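## The plastic tumbler, and why I still recommend it

In the last letter I promised to write about cups. Many readers of the Hamance household letter asked me the same question: which cup is good for a work table, where people drink, talk and also put their papers? I am not an expert of design, but I have washed very many cups in my life, so I will try to answer.

My first advice is to choose a tinted plastic tumbler with a pattern in the sides. A smooth cup slides easily from the hand, especially when you are thinking of something else. A cup with molded facets gives the fingers a place to stay. The dark color also has its use — small scratches from the sponge are harder to notice on it than on a clear cup.

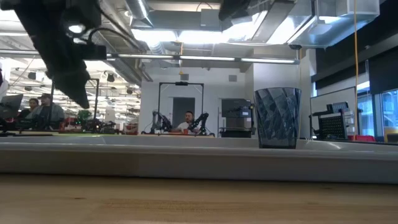
The second question was about shape. I prefer a tumbler which is wider at the top than at the bottom. It is easy to clean inside with a normal sponge, and several of them can usually be put one into another in the cupboard. The weak side is that a tall cup with a narrow base falls more easily. For this reason I do not like to see it near the corner of a table, and I ask everybody at home to put it a little more to the inside.

Then there is the matter of the mat. For a long time I thought that mats were only for guests. I changed my mind after I bought 4 simple round ones at the Bretent shop, and now I would not go back. A glossy wooden table shows every ring of water, and a mat takes this worry away. Pale gray is a calm color and goes with most cups. If you like something more cheerful, a bright green is also nice beside wood, and a small plant on the same table makes the two greens friends.

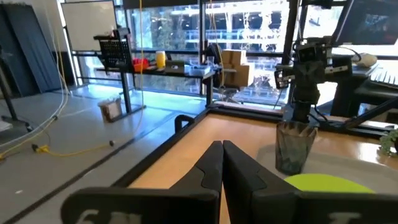
*By the household editor, Hamance Letter*

Some words about care. Wash the tumbler by hand in warm water and turn it upside down on a towel. Please do not use the rough side of the sponge, and do not leave coffee in it until the next morning. If there is already a smell, fill the cup with water and a spoon of baking soda and wait 2 hours.

Readers from Larnov wrote that their cups became cloudy. I think it is the hard water there, and a little vinegar should help.

On Wednesday we have the exchange table in Bangera again. You may bring cups, mats and small plates, but please wash them first and wrap them in paper. Single cups are welcome too.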